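Notas para a conversa sobre arrumar a cozinha antes de uma mudança (sexta, sala pequena)

Abertura. Dizer bom dia, esperar que as pessoas se sentem, não começar logo a correr como da outra vez. Tenho 25 minutos e gasto sempre metade com as gavetas, portanto hoje as gavetas vêm primeiro e fica o assunto resolvido.

Perguntar quem já mudou de casa com uma cozinha montada. Mãos no ar. Perguntar quem ainda tem uma caixa por abrir. (Vão rir-se, deixar rir. Eu também tenho uma, está no corredor e serve de banco.)

Começar pela história da mudança para o apartamento da Kunetti — chamo-lhe assim porque é o nome que está na porta do prédio, explicar isto depressa. Embalei a cozinha inteira numa noite, escrevi "cozinha" em todas as caixas com um marcador grosso e achei-me muito organizada. Na manhã seguinte queria fazer café e tinha à minha frente uma parede de caixas a dizer "cozinha". Bebi água da torneira com as mãos em concha. Contar com calma, esta parte funciona bem.

Gavetas. Tirar tudo para cima da mesa, mesmo tudo, até os elásticos e aquele abre-latas que já não abre. Juntar o que é igual. Toda a gente acha que tem uma espátula e depois aparecem quatro! Não decidir nada enquanto se esvazia, só esvaziar. Decidir vem depois, sentada, com uma bebida ao lado.

Talheres: embrulho-os ainda dentro do tabuleiro, com película à volta, tabuleiro e tudo. Na casa nova corta-se a película e a gaveta está feita. As facas vão à parte, enroladas num pano da loiça com a lâmina para dentro, e o rolo leva fita e a palavra FACAS em maiúsculas. Insistir nas maiúsculas.

Pratos em pé, como discos, com papel entre cada um. Copos com papel por dentro e por fora. Se alguém falar de plástico de bolhas, dizer que também serve, mas que as toalhas e as T-shirts vão ter de viajar de qualquer maneira e são muito melhores a encher cantos.

Despensa. A parte chata. Pacotes de arroz abertos, lentilhas, farinha. Levo um saco de 1000 gramas de farinha só para mostrar como rebenta pelo canto de baixo — não deixar cair outra vez em cima do teclado. Passar o que está aberto para frascos com tampa de rosca. Os meus são da Vlček, uma lojinha de ferragens onde se compra a tampa em separado, coisa que devia ser obrigatória em todo o lado. O azeite vai em pé, dentro de um balde. Num balde, sim.

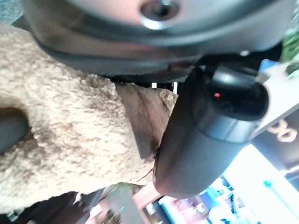
Alguém na última sessão quis saber se não seria mais simples dar a despensa toda aos vizinhos e comprar tudo de novo na outra ponta, e acrescentou que foi o que fez e que poupou duas viagens de carro. Responder com simpatia: para uma despensa pequena, dou toda a razão. As especiarias é que custam a repor, e ocupam uma caixa de sapatos. Levem as especiarias.

A caixa da primeira noite. Se ficarem só com uma coisa desta conversa, que seja esta (dizer devagar). Uma caixa que vai connosco, no banco de trás, e que leva:
- a cafeteira e o café
- um tacho e uma colher de pau
- pratos e talheres para quem lá vai dormir
- detergente, esponja, um pano seco
- sacos do lixo, muitos
- tesoura, porque as outras caixas têm fita

A tesoura vai por cima. Já a pus no fundo e abri a caixa com as chaves.

Etiquetas. Escrever de lado, nunca só na tampa, que as caixas empilham-se. Divisão, conteúdo, e uma palavra sobre a pressa: "já", "esta semana", "um dia". Mostrar o meu rolo de fita Lurno, que é cor de laranja e se vê do outro lado de uma garagem. Falar do caderno com a lista? Depende do tempo. Há quem numere até 100 e depois perca o caderno... eu, por exemplo.

Chegar. Limpar as prateleiras antes de pôr lá seja o que for, porque depois já não se limpa até à mudança seguinte. Copos perto da água, tachos perto do fogão, e o resto fica provisório durante um mês. Mudei os meus pratos de armário três vezes e continuo a abrir a porta errada.

Perguntas. Se não houver, perguntar eu pela gaveta das coisas soltas. Há sempre opiniões. Lembrar no fim que as caixas vazias da associação Vota estão à entrada e que podem levar as que quiserem.

Comentários

Fiz a caixa da primeira noite e salvou-nos o jantar. Só faltou o sal! Acrescente o sal à lista, por favor.

E as tampas dos tachos? Embrulho-as com o tacho ou à parte? Na última mudança chegou uma partida.

Viro a tampa ao contrário, com um pano no meio, e prendo com um elástico grande. Até hoje nenhuma se partiu.

O truque do tabuleiro dos talheres só dá se a gaveta nova tiver a mesma largura. A minha não tinha.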